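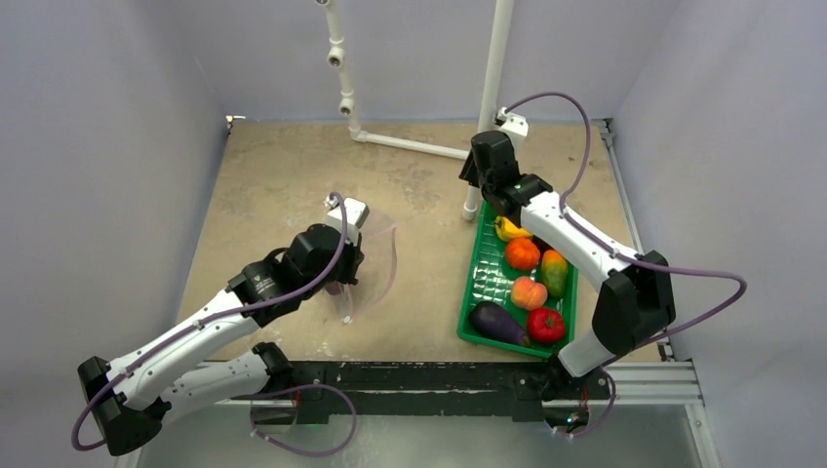

Clakdale Community Help > Home and Workshop > Surfaces

Cleaning up a worn tan work surface with scuffs and dark stains

Posted 2022-04-01 by packing_corner
156 views

I have a work surface I use for sorting small things into clear bags and packing them into crates. It is tan, a sort of mottled beige, with pale gray-lavender walls on the left, the right and the back. I didn't build it and I don't know what the top is made of. It came with the space.

The top has three different kinds of marks and I don't know which ones I can fix:

Pale scuffs, mostly where crates get pushed around. I can feel a few of them with a fingernail but most are smooth.

Small white flecks. I can't tell if these are bits of something stuck on or tiny chips.

Darker stains. They were there before I started using it in December. Dish soap and a sponge did nothing.

I also have a clear bag problem. When I put a clear bag down on this top I lose track of it. The beige shows straight through the plastic, and twice I have swept an empty one into a crate with everything else. So if the answer is "cover it with something", I'd like to know what color to get.

I would prefer not to sand. The walls stay where they are, so I can't take the top outside, and dust would go everywhere. I also don't want to spend much. The hardware store in Flurkden quoted me 420 for a replacement top cut to fit and I am not doing that for a table that only has to be flat.

One more thing in case it matters. The space gets narrow toward the back and it is awkward to scrub in the corners.

oldfinish
1,567 posts

First find out whether there is a coating on it. Pick a spot in a back corner and put one drop of water on it. Leave it for ten minutes. If the drop still stands up when you come back, there is some kind of sealed finish and you can be fairly relaxed about wet cleaning. If it has soaked in and left a dark spot, the top is bare or worn through there, and you should keep water to a minimum from now on. Do the same test in the middle, where the wear is. You can easily get two different results on the same table.

Scuffs. The smooth ones are often not damage to the top at all. They are material left behind by whatever rubbed against it. A white melamine sponge, damp and well wrung out, takes a lot of that off. It is a very fine abrasive, so go lightly and check in the corner first. If the surface goes dull where you rubbed, stop. The scuffs you can feel are in the surface and won't wash off.

Flecks. Lay a plastic scraper or an old store card nearly flat and push it across one. If it pops off, it was stuck on - dried glue or paint usually. If nothing moves and it feels like a little dip, it is a chip. Leave chips alone unless they are catching on your bags.

Stains. Order I would try them in:

Warm water with a little washing soda, left on for five minutes under a wet cloth, then wiped and dried. Wear gloves. Skip this one if the drop test showed bare surface.

Rubbing alcohol on a white rag, for ink or marker. Use a white rag so you can see whether color is coming off the top as well as the stain. Open a window and keep it away from anything hot.

Baking soda mixed to a paste, rubbed in small circles with a finger in a cloth.

Do one, let it dry fully, look at it the next day, then decide about the next. Wet surfaces hide stains and you'll think you are finished when you aren't. Don't mix any of these with bleach or with each other.

If they are still there after that, they have gone in and you are looking at a cover or a new top.

For the corners, wrap a rag around a paint stirrer and hold it with a rubber band. It gets right along the bottom of the wall. Watch how much water ends up in the joint between the wall and the top.

Marlin_sheds
13 posts

just cover it. I spent a whole weekend on stains like that once and you could still see them. Get a roll of shelf liner, the grippy kind, cut it with a knife and done. when it gets dirty throw it out and cut another piece

tapeandlabels
88 posts

Agree with the cover, but I would not use the grippy liner if you are sliding crates. They drag on it and the liner bunches up. Fine if you lift everything.

For clear bags you want a dark, plain, matte cover. I use a flat dark gray rubber mat from Amegashie. Bag edges show up as a light line against it, and so do any little scraps. Glossy is bad, you get reflections off the mat and off the bag too. Avoid anything with a pattern. A mottled top like yours is about the worst background for clear plastic, and cleaning it won't change that.

For the space narrowing toward the back, make a paper template first. Tape sheets together, push them into the corners, crease along the walls, cut on the crease and try it in place before you touch the mat. Cut the mat slightly small. A tight one lifts in the middle when the room warms up.

The other fix costs nothing. Keep the empty bags in one tray and only take one out at a time.

packing_corner

Did the drop test. Back corner beads up, the middle soaked in after a few minutes, so no washing soda there. Most of the smooth scuffs came off with the melamine sponge. Two flecks popped off and the rest look like chips. Alcohol did nothing to the stains and I am going to stop there.

Ordering a dark gray mat and making the paper template this weekend. Will the mat mark the bare part in the middle if I leave it down all the time?

tapeandlabels

It can, some rubber does discolor what is under it. Put a sheet of plain brown paper between them and lift it every few weeks to check. Mine has been fine that way.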